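Jirnholm 200 Meeting Table

Fixed-height table for meeting rooms, staff rooms and shared study areas. Supplied flat and assembled on site. The Jirnholm range also includes a matching side unit and a narrow wall table, both listed separately.

Construction

The top is a single board with a wood-grain finish in one of two shades, Pale or Mid. It is fixed to a welded steel underframe by machine screws running into threaded inserts, so the table can be taken down and rebuilt without weakening the fixings. Ordinary wood screws must not be used as replacements. Spare inserts are held in stock under the Stoltidora parts list.

Legs are square tube, powder coated in grey or white. Each leg has a levelling foot with 9 mm of travel. On carpet, set the feet after the table has stood loaded overnight and check them again at the first service.

Cable access

A round cable hole with a dark liner is cut near the long edge. Tables can be ordered without the hole, but it cannot be added once the top has been delivered. The liner is a push fit and lifts out for cleaning. Mains leads should go down through the hole and into the tray, with the plug kept below the top. The tray is not rated for power supplies weighing more than 2 kg.
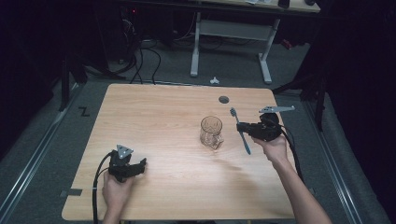 Furniture and Fittings Team, Estates Services

Surface care

Wipe with a damp cloth and a mild washing-up liquid, then dry. Do not use bleach, scouring cream or wire wool. Ink from whiteboard pens can be removed with the Gaillard surface cleaner kept in the floor stores. Apply it to the cloth and keep it away from the edge banding. Use a mat under anything straight from the kettle or microwave. Heat marks are treated as damage and are not covered.

Loading

The stated limit is for an evenly spread load. Do not sit or stand on the top. Tables must be lifted by the underframe, by two people, and must not be dragged across carpet, as this bends the levelling feet.

Ordering

Standard delivery is nearly 5 weeks from approval of the order. Mudusow deliver to the loading bay only, and moves from the bay to the room are booked through this team. State the room number, shade, leg colour and whether the cable hole is required. Orders without a shade are returned to the requester.

Stock and ordering: Graham Heywood
Repairs and spare parts: Kibet Urio

Prices are reviewed each July. Orders approved before the review are charged at the earlier rate.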